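Be kind to the wrists

I have been putting off writing this because I know how it will sound. It will sound like an old fitter telling everyone to slow down, and I suppose that's what it is, so make a cup of tea and bear with me.

We look after one humanoid at Nustton, a two-armed machine that works in a practice bedroom with a proper bed in it, skirt and all, and most of what I believe about maintenance I have learned from its forearms. When visitors come through they want to talk about the hands (fair enough, they're marvellous hands) or about the software. Hardly anyone asks about the cables. Yet if you read our logbook, and I have read all 74 pages of it, more than once, the trouble nearly always begins somewhere between the elbow and the palm.

Tincuța Ghiță, who taught me most of this, likes to have the arms out in front and the hands open before she lets anybody start a session. She looks at how each cable leaves the wrist module and where it goes next. Too tight and it tugs when the hand turns over; too generous and you've got a lovely loop just waiting to catch on the bedding. It takes her a couple of minutes, and I've heard people sigh while she does it, and I have sighed myself, to my shame.

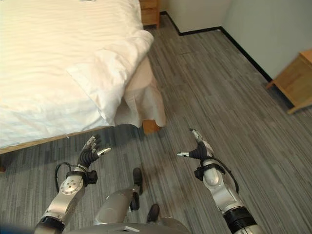
Arms forward and hands open beside the bed, with a cable at each wrist module.

My argument is a simple one. We should stop treating that check as a courtesy and write it into the job, with paid time set against it. At the moment our schedule calls for a full wrist inspection every 300 hours, a figure we inherited from a bench arm at Drosangate that never went near a duvet in its life! Fabric is a different neighbour altogether. It bunches, it drapes, it gets into places, and I'd like straps and connectors looked over every 59 hours instead, with the big strip-down left where it is.

Savvas Theodorakopoulos disagrees with me, and he does it very cheerfully. His view is that every time you undo a strap you risk putting it back worse, and that fussing has damaged more connectors than neglect ever did. He has a point, and I've bent a pin or two in my day. But looking isn't undoing, and a good torch and a patient pair of eyes won't hurt anything. Start there, and only reach for the tools when you've found a reason to.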